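The Plultik Trial

The hand came in a foam-lined case with a printed card that said Thank you for choosing Plultik. Hoi-yan Au had not chosen it. The supplier, Cudow, had sent it on a trial licence, and Moltum paid her to write the report that decided whether anyone in the care division would buy more.

She fitted it to the arm before lunch. The mounting plate took four bolts, and the manual gave the torque for three of them. She made a note of this under Documentation.

The form had 11 headings. Most of them could be filled in from the data sheet: supply voltage, mass, noise, cleaning. The ninth was headed Domestic Tasks and had a space for the assessor to choose her own. The last assessor, a man called Tsang who had since gone to work in lifts, had always used an egg. His reports were still in the shared folder and they were all the same report. Egg held. Egg held. Egg broken at second attempt, see attached.

Hoi-yan chose toast.

She wrote down her grounds, as the form required. Toast is light. It is stiff when fresh and less so later. It has no handle. The surface sheds material, which tests the seals, and the grip force needed to lift it is close to the force that will crack it. She read this back and thought it sound. She did not write that her father had eaten toast every morning of his life and that since March he had not been able to pick it up.

The default grip closed too hard. The first slice came apart at the crust and fell in two pieces. She lowered the force limit and the second slice slid out. The manual offered a table of grip settings by object, running from Tennis Ball to Wine Glass (Empty), with nothing in it that she would call food. She rang the support line and was put through to a man who asked her what bread it was.

"White," she said. "Medium."

"We've had good results with crackers."

"He doesn't eat crackers."

There was a pause while he typed. "Who doesn't?"

"The user," said Hoi-yan. "The intended user."

He told her to change the approach angle and let the long finger come in along the face of the slice, with the other fingers following at half speed. It was in a later version of the manual, he said, which he would send. She thanked him and entered the call under Support, with the waiting time, and gave it a 3.

She put in another slice and waited for it. The room smelled of the first two. She set the new angle, checked the limit again and ran the program at slow speed with her thumb on the stop button.

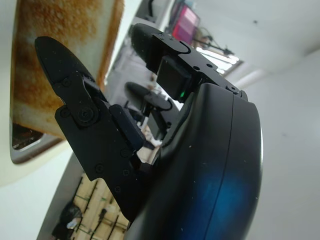 Plultik hand on trial, domestic task: toast.

She ran it until the loaf was finished. The form wanted a success rate out of 100 and she did not have enough bread for that, so she put down what she had and explained the shortfall in the box below. Failures were mostly at the corners. There were crumbs in the base joint of the long finger, and she got them out with a dry brush, as the manual allowed.

Under Value for Money she wrote that the price was high for a hand with 2 years' cover and that the grip table was of little use in a kitchen. Under Recommendation there was a choice of Accept, Reject and Extend Trial. She ticked Extend Trial. The form then asked for a location, if other than the laboratory.

She looked at that line for some time - the bolts would need a proper bench, and his kitchen table had a loose leg. Then she typed her father's address, dated the form 23/09/2025, and went to find out whether the foam case would fit in the boot of her car.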